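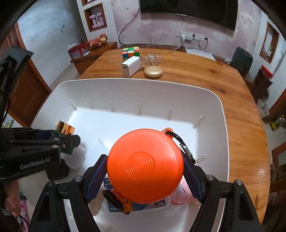
[drinard-walkers] Re: Water and camping on the northern half
From: Syafiqah Rahman
To: drinard-walkers list

Intan Goh wrote:

> Hello all,
>
> My sister and I are planning to walk the northern half of the Drinard
> in October, starting from Kutum and finishing at the Skelaletti road.
> We have both done plenty of day walks but only one trip with tents,
> and that had a tap at every stop.
>
> The guidebook we have is the old green one. It says water is "readily
> found" after the second pass and then doesn't say where. It also lists
> a shop at the quarry village, and someone on here said last year that
> the shop had shut. Is that right?
>
> Other things I'd like to know:
>
> Is the bus to Kutum still running in October, and does it take large
> rucksacks?
>
> Can you camp on the flat ground by the sheepfold, or is that private?
>
> Is four days sensible, or should we allow five?
>
> Thanks in advance. I did look through the archive but most of what I
> found was about the southern half.
>
> Intan

Hello Intan,

I walked it southbound in spring and then did the top three stages again at the end of summer with Ratih Ong, so most of this is fairly fresh. I'll take your questions in a different order because the water affects the rest.

Water. The guidebook is wrong, or at least it was written after a wet year. Leaving Kutum you have the village tap by the church wall, and then a good stream where the track crosses the footbridge. Fill everything there. After that the path goes up over the first pass and along the limestone, and there is nothing on top that I would count on. The blue line on the map just below the second pass was a strip of damp gravel both times I saw it. The next water I trust is the trough at the sheepfold, which is fed by a pipe from higher up. Drink from the pipe end and leave the trough to the sheep. We treated it anyway.

So you want to carry enough from the footbridge to the sheepfold. For me that was three litres on a cool day, and I arrived with very little left. If you plan to stop short and camp on the limestone you will need more.

From the sheepfold on it gets easier. The path stays near the river until the quarry village, and there are side streams coming in from the left. Take from those and leave the river alone below the quarry, as it runs grey after rain.

Shop. Yes, the shop at the quarry village has shut. The building is now somebody's house and they are tired of walkers knocking. There is a café at the far end by the bridge, run by the Ismail family, and they sell bread, tinned fish, biscuits and gas canisters (screw type only). They close on Wednesday, and in October they may close early if it's quiet. If your walk depends on it, ring first. The number is painted on the side of the bus shelter in Kutum, and Juwita Purba posted it here in the spring thread about resupply.

Bus. The 542 still runs to Kutum all year, but the timetable changes at the end of September. After that there is one in the morning and one in the late afternoon, and the afternoon one gets you there close to dark. I'd take the morning one. Rucksacks go in the hold and there is no charge. Have cash in case the card reader is down, which it was for us.

Coming out at Skelaletti is the awkward end. There is no bus on the road itself. You can walk down to the junction, which takes an hour and a half on tarmac with no verge for part of it, or you can book a taxi from the town. We paid 43 for the two of us with bags. Book it before you leave Kutum, as there is no signal from the second pass until you are nearly down again.

Camping. The flat ground by the sheepfold belongs to the farm at the bottom of the valley. They are happy with small tents for one night so long as you stay on the river side of the wall and don't light fires. Dogs are the thing they mind about. Ho-yin Tang knows them and may want to correct me on this — he was talking about a sign going up, and I haven't been past since.

Please don't camp by the footbridge. It's inside the water catchment for Kutum and people have been fined.

The other spot I liked is the shelf above the river, an hour or so before the quarry village. You come round a spur with two pines on it and the ground levels out on your right. It takes two tents comfortably. It's exposed to the north, so have a look at the forecast before you settle on it.

Four days or five. I'd allow five in October. The first day has the most climbing, and the last hour down to the sheepfold is loose and steep, which I wouldn't want to do by torchlight. You will have a lot less daylight than the guidebook timings assume. We were walking by 6 in the morning in summer and you won't be able to do that. With five days you could split the first stage by starting early from Kutum and camping between the passes, provided you carry the extra water.

Something you didn't ask about: the path was moved after the landslip past the second pass. The old line is still on most maps and you can see it going off across the slope, quite inviting. The new one drops up to 300 metres lower and comes back up by the wall. It's marked with yellow paint on the rocks, though some of it has worn off on the first section. If you find yourself on bare earth with no paint for more than ten minutes, go back. Ratih and I met a couple who had carried on along the old line and it took them most of an afternoon to get off it again.

Nights will be cold. We had frost at the sheepfold at the end of summer, so bring the warmer bag.

I have a GPX track of the top three stages with the new line on it. The list strips attachments, so write to me off-list if you want it. I don't have the last stage, as my battery ran out, but it follows the forestry track all the way and is hard to lose.

If you do go, a note back here about the trough and the café would be useful. Juwita is trying to keep the water page up to date and has nothing on it later than September.

Syafiqah

--
drinard-walkers mailing list
To unsubscribe, send a blank message with "unsubscribe" in the subject line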